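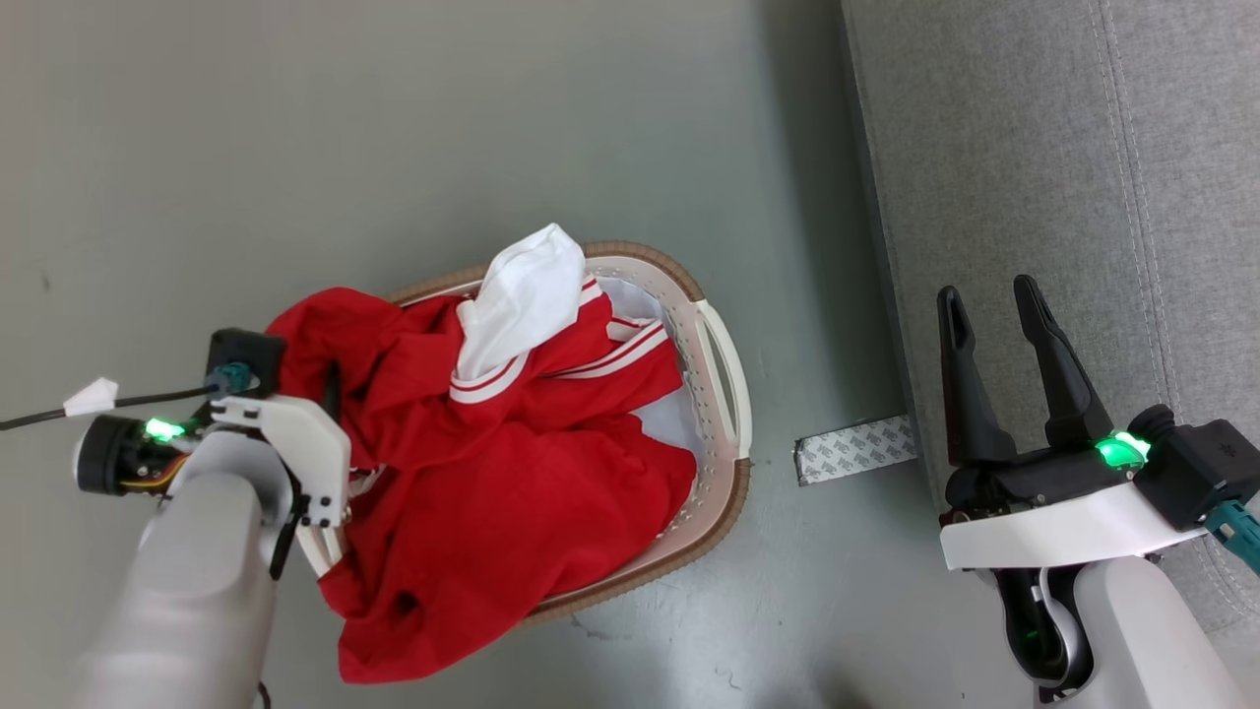
The Two-Armed Laundry Project

Among the many machines that members of shared workshops set out to build, few have proved as stubborn as the one that does the laundry. A machine that cuts wood follows a drawing. A machine that prints plastic follows a file. A shirt has no drawing. It has a shape when it is worn, another when it is hung, and a new one each time it is dropped into a basket.

The members of the Shao workshop, who have been building a two-armed laundry robot since November, accepted this difficulty at the outset. Shao occupies the ground floor of a former print shop and offers its members benches, hand tools, a small machine room and a lounge furnished with secondhand seating. Membership is open to the public. The laundry project, known within the workshop as Vistis, began as a proposal of a single page. It asked for floor space, storage for a pair of arms and permission to work late.

The proposal also set a limit on ambition. Vistis would not wash, dry or iron. It would not fold to the standard of a shop display. It would reach into an ordinary basket standing on an ordinary floor, take hold of one garment, lift it clear of the others and place it on the correct pile. The members considered this enough work for a first year, and the record so far supports them.

The choice of the floor as a work surface was debated at length. A table is easier. It stands at a height that suits the arms, it can be covered in a plain cloth, and nothing on it is likely to be kicked. Laundry, however, is seldom kept on tables. It is set down beside a bed or a sofa, and a machine that can work only at bench height would require its owner to carry the basket to it. The group decided that an owner who has already lifted the basket has done much of the job.

Working at floor level affected nearly every later decision. The arms had to reach down and forward without striking the rim of the basket. The wrists had to remain slim enough to pass over the edge at an angle. Cables, which hang harmlessly above a table, were found to drag across clothing or catch beneath furniture, and their routing was redone 3 times before the members were satisfied. A written procedure now requires that the full length of each cable be checked by hand before the motors are switched on.

The most visible feature of the machine is that its two hands do not match. The left arm carries a white plastic gripper with angular fingers. The right carries a black parallel gripper whose two fingers are long and tapered. Visitors to the workshop often assume that one is a temporary replacement for the other. The difference is deliberate, and it reflects a disagreement within the group that was settled by building both designs.

One party favored fingers with broad faces and firm edges. Such fingers can be pushed into a heap of cloth with little regard for accuracy, and they collect a good handful. They are well suited to holding a pile steady. The other party favored slender fingers that come together in a straight line. These can take a single layer of fabric, such as a cuff or the edge of a collar, and leave the layer beneath it alone. They are well suited to separating one garment from the next, provided they are brought to the right place.

Early trials with matching pairs gave disappointing results of two different kinds. With two angular grippers, the machine was confident and indiscriminate, and it raised whole bundles where a single item was wanted. With two slender grippers it was careful and slow, and the garment it pulled would often bring its neighbors along, there being nothing to hold them down. The mixed pair was tried as a compromise during an evening session. It has been kept ever since.

In the present arrangement the left hand generally goes in first and presses against the clothing near one side of the basket. The right hand waits, open, until the pile has stopped moving. It then descends toward an edge or a fold chosen by the software. If the left hand has taken up the garment that the right hand intends to lift, the two arms pull against each other, and a limit on motor effort brings both to a stop. This remains the most common fault in the log.

The control software is named Rindico and was written by members over the course of the project. Its first version attempted to recognize garments by type. It was given labels for shirts, trousers, socks and towels, and it performed well when each was laid flat. It performed poorly on a basket of mixed clothing, where a sleeve may be the only part of a shirt in view and a towel may be rolled inside a pair of trousers. The second version, now in use, gives less attention to what a garment is and more to where it may be held. It looks for edges, seams, collars and raised folds, and it ranks them.

Strong contrast has been helpful to this method. White trim on a colored jacket gives the software a line to follow, and a pale item resting on a dark one is usually separated on the first or second attempt. Plain garments of a single color are much harder. A crumpled red pile may contain one article or several, and the folds within a single jacket look very much like the boundary between two. The members have adopted a simple rule for such cases. The machine lifts a short distance, pauses and looks again before continuing.

Much of what Rindico knows was taught by demonstration. A member guides the arms through a task while the machine records the movement of each joint along with the view from its cameras. The group set itself a goal of 700 demonstrations before the software would be permitted to run without a member's hand near the stop switch. Sessions are limited to 30 minutes. Longer ones were attempted, but the quality of the recordings fell as the people guiding the arms became tired and began to take shortcuts.

The clothing used in these sessions is donated by members and is not treated gently. It is dropped, stirred and turned over between trials so that no two baskets are alike. The baskets themselves were bought at ordinary household shops. A shallow one was selected for the first stage of the work, on the grounds that deep hampers hide too much of their contents and oblige the wrist to bend more than its joints will allow. Deep hampers are planned for a later stage, which has no starting date.

Perforated baskets brought a difficulty of their own. Slender fingertips can enter a small hole in the wall, and a hand caught in this way will carry the basket along with the garment. The fingertips were rounded, and the software was instructed to release whenever the basket appeared to move with the hand. An open handle at the end of a basket presents the same hazard on a larger scale, and the right arm is now kept clear of it by a fixed margin.

The group also gave close attention to safety, as the work is carried out in a space that other members use. The arms move at a reduced speed whenever the workshop is open. Indicator lights at the wrists show green when power is present, and members are instructed to treat a lit wrist as one that may move at any moment. Long hair is tied back. Loose sleeves, being the very thing that the machine has been taught to seize, are rolled above the elbow.

Costs have been kept within the means of a members' project, though the accounts show that savings in one area were often spent in another. Brackets and finger parts are made in house from plastic and are replaced as they wear. Motors and cameras are purchased. A local supplier, Watix, has provided connectors and short lengths of cable at a reduced price in exchange for notes on how they hold up under constant bending. Those notes have been unfavorable on 2 occasions, and the cable in question was withdrawn from the machine.

The group makes its drawings available to any member who asks and has begun to prepare a building guide for other workshops. The guide is incomplete. Its chapters on the arms and wrists are finished and have been checked by readers who took no part in the construction. The chapter on calibration has been rewritten several times and still assumes too much knowledge. The members intend to test it by having a newcomer follow it from the first page without help.

There is some difference of opinion as to what should come next. Several members wish to begin folding, beginning with small towels, for which the mixed hands are thought to be well suited. Others hold that the machine should first learn to recover from its own mistakes. At present a garment dropped outside the basket is left where it falls until a person retrieves it, and a sock that slides beneath the furniture is lost to the machine altogether. The matter will be decided by a vote of those who have recorded demonstrations.

Until then the evening sessions continue. Members who wish to take part are asked to complete the workshop's general induction, to read the cable procedure and to bring clothing they can spare. Dark socks are especially needed.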